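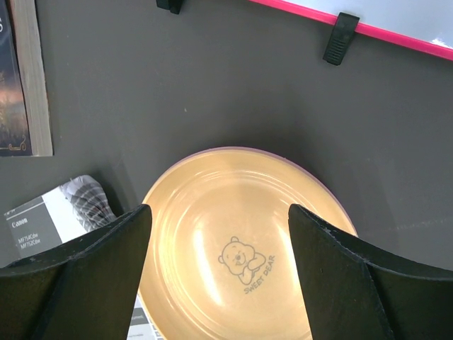 *Fig. 2. Round plate with concentric raised rings, glossy surface, printed decoration near the lower center.*

## Unit 8: Describing and Recording Tableware

Read before the lab session. Bring the Edell record sheet and a soft pencil.

### 8.1 Order of description

Record a plate in a fixed order: outline, surface, color, rim, decoration, lettering. Describe only what can be observed from the position used. A view from directly above gives the outline and the layout of the decoration. It does not give height, foot ring or maker's mark, so leave those fields blank until the piece has been examined from the side and underneath.

### 8.2 Surface and color

The plate in Fig. 2 is entered as "peach to light orange, glossy." The soft white area left of center is a reflection - do not record it as a glaze fault or a second color. The rim is a separate entry: "thin, lavender-purple." Color names come from the Andside list; if two names fit, write both with "to" between them.

Do not enter a body material from color and gloss alone. Ceramic, melamine and coated glass can look alike from above. Write "undetermined" and refer the piece for handling.

### 8.3 Decoration and lettering

Name the subject first, then the pose, then the printing color. For Fig. 2:

- Subject: cartoon bear, round ears, closed smiling eyes
- Pose: head resting on paws
- Printing color: gray
- Lettering: SWEET DEAR, gray, at a slight diagonal beside and below the bear

Transcribe lettering exactly. "DEAR" stays "DEAR" even where the subject suggests another word. Do not treat a phrase in the decoration as a brand name unless a mark on the underside confirms it.

### 8.4 Exercise

Complete one record sheet for tray 44 of the Meng collection, then exchange sheets with another student and mark every term that cannot be checked by eye. Sheets go in the Esstead folder before the next lab.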